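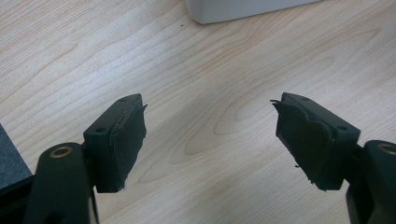
Light wood, with a grain like a loop

Home | Diary | Garden | Recipes | About

23 December 2021

I finished the 2000-piece puzzle! Fully, properly finished, right down to the last bit of sky, and I'm still grinning as I write this. It's the Selent harbor one I bought back in May and kept putting off because the box looked so scary (all those masts - and every one of them the same brown). I got going at 4 in the morning because I couldn't sleep, made a pot of Trekix tea, and just kept at it until the boats were all in.

The water was the best part. I thought I'd hate it, but once I began sorting by the shape of the knobs I was putting in piece after piece and forgot to eat breakfast. There were about 300 pieces of plain gray left at one point and I loved every one of them!

I've slid the whole thing onto a board and it's going on top of the bookcase until after the holidays. I do like a table with good grain in it, even if I've spent weeks covering ours up.

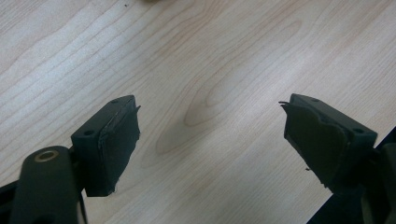

What's next

Tresovura, the mountain one! It has snow, a little red train and a village with lights in the windows, and I've wanted it for six years. I'm going to start with the train this time and leave the edges for later - I know, I know. Soup first, then I'm opening the box.

6 comments | 4 shares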